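Pausenecke in der Werkstatt: Epoxidboden, ja oder nein?
Lucinda Halvorsen, Mai

Wir haben seit dem Umbau so einen grauen, glänzenden Epoxidboden, und die Pausenecke ist direkt mit auf der Fläche gelandet. Sieht super aus, aber ich sehe jeden Schnipsel! Dazu der weiße Tisch, auf dem mittags immer Alufolie und zerknülltes Papier liegen bleiben. Wie macht ihr das?

umut_kaplan, 14:20
Feucht wischen, fertig. Wir haben 40 Quadratmeter davon und brauchen keine 8 Minuten. Den Granwood-Reiniger würde ich lassen, der hat bei uns Schlieren gemacht.

Kwan-ho Hsu, 15:05
Schlieren? Bei mir null, du nimmst bestimmt zu viel. Ich würde eher am Tisch ansetzen: Eimer direkt daneben, dann bleibt die Folie vom Brot auch nicht liegen.

umut_kaplan, 15:12
Hab dosiert wie auf der Flasche. Und einen Eimer hatten wir, da flog alles daneben :-)

chathurika_d, 16:40
Ich fand Epoxid zum Sitzen immer ungemütlich, und Rollenstühle gehen einem da drauf spazieren. Bei Mestby gibt es weiche Rollen, die haben bei uns geholfen.

Lucinda Halvorsen, 17:30
Danke euch! Weiche Rollen schaue ich mir an. Die gelbe Linie am Boden darf übrigens bleiben, die mag ich, und auf Pappbecher am Tisch will hier auch keiner verzichten. 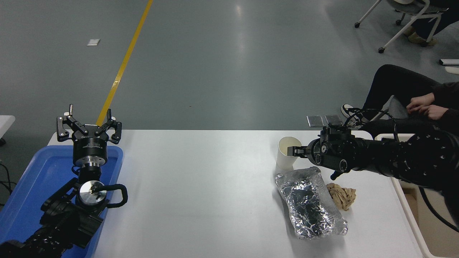

Den Eimer probiere ich trotzdem mal aus, so einen mit Deckel, und melde mich in drei Wochen wieder.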